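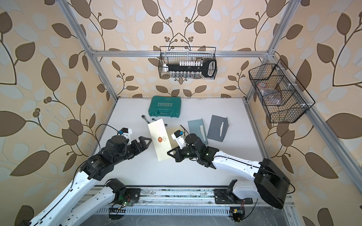 Leaf-and-vine wallpaper with a large repeat, carried across three walls.

How to Match a Large Wallpaper Pattern Around Inside Corners

A small print will forgive you. A large one won't, and corners are where it goes wrong first. These are the steps I use for hanging a big repeating pattern across a back wall and the two side walls next to it. They assume paste-the-wall paper and plaster or drywall that has already been filled, sanded and primed.

What you need

Tape measure and pencil
Level or plumb line
Long straightedge
Snap-off knife with plenty of blades
Paste, roller and a small brush for edges
Smoothing brush or plastic smoother
Seam roller
Clean sponge and a bucket of water

Step 1: Read the label

Find two things on the roll label: the repeat length and the match type. The repeat is the distance before the pattern starts over. A straight match means the same part of the pattern sits at the same height on both edges of every strip. A drop match means each strip is shifted down, usually by half the repeat, before it lines up with its neighbor.

Check the batch number on every roll too. Two batches of the same paper can be different shades, and you may not see it until the paste dries. I had this happen with a Fliltberg vine paper and had to strip half a bedroom.

Step 2: Work out how many rolls

Measure the wall height and add 4 inches for trimming. Divide by the repeat and round up to the next whole number. Multiply that by the repeat again. The answer is the length you will use for each strip, waste included.

For a wall 96 inches high and a repeat of 25 inches, 96 plus 4 is 100, which divides evenly into four repeats. Make that wall two inches taller and you need five repeats, or 125 inches a strip. Small changes in height can cost you a whole roll, so measure in several places and use the tallest.

Divide the length of the roll by your strip length and ignore any remainder. That gives you strips per roll. Buy one extra roll.

Step 3: Choose the starting point

With a big pattern, start in the middle of the back wall. Decide whether the main motif should be centered on a strip or on a seam between two strips. Try both by taping a length of dry paper to the wall and standing back at the door. Pick whichever leaves you wider pieces at the corners. Anything narrower than 2 inches is hard to hang straight.

Look at the ceiling line as well. Try not to slice through the tops of leaves or flowers right at the edge if the ceiling runs out of level, as the slope will show.

Draw a plumb line for the first strip. Don't use the corner or a door frame as your guide.

Step 4: Hang the back wall

Paste an area a little wider than the strip. Hang from the top, leaving 2 inches over at the ceiling, and line the edge up with your pencil mark. Smooth from the center out. Slide the next strip up to it and match at eye level first. Paper stretches slightly, and if there is going to be any drift it is better down by the baseboard.

Step 5: Turn the corner

Never try to wrap a full strip around an inside corner. Measure from the edge of the last strip to the corner at the top, middle and bottom. Take the widest measurement and add half an inch. Cut the next strip lengthwise to that width and mark the offcut so you know which way is up.

Hang the cut piece and push the extra half inch around the corner with the smoother. If it wrinkles, make small cuts at the top and bottom.

Measure the width of the offcut. Mark that distance out from the corner on the side wall and draw a new plumb line there. Hang the offcut to this line, with its cut edge going into the corner over the half-inch turn. Match the pattern as closely as you can at eye level. You will lose a sliver of pattern in the overlap. On vinyl, use overlap adhesive for that strip, as ordinary paste won't hold it.

Step 6: Trim and clean

Press the paper into the ceiling line with the back of the straightedge and cut along it. Snap off the blade after every strip or two. Wipe paste off the face right away with a damp sponge, then go over the seams lightly with the roller. Leave the roller off embossed papers.

Keep the windows shut and the heat low overnight. Seams that open up by morning can be lifted, pasted with the small brush and pressed down again.

Posted by Idris Gwilliam in Walls and Ceilings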